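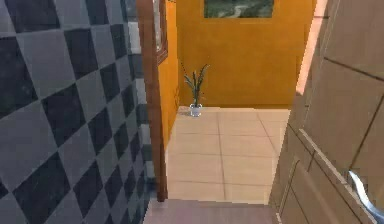
Skevik build – frequently asked questions

Updated 2018-10-12

What is Skevik?
A small indoor robot we are building in the shared workshop at Davlow. It drives in the simulator first.

Which simulator do you use?
Nidero. The house model has a doorway test and a hallway test. Each one runs 1000 times before we change any code on the real base.

Why the checkered walls?
Depth estimates drift on plain paint – a strong pattern gives the tracker corners to hold on to. In the hallway the blue-gray squares run along one side, with an open door opposite and a small green object on the floor. 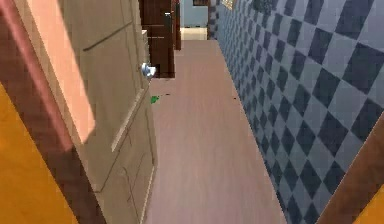
Can I get the house model?
Yes. Ask at the Loureiro bench for build 2537. Older builds won't load.

When does the real robot drive?
November, if the two motor boards arrive.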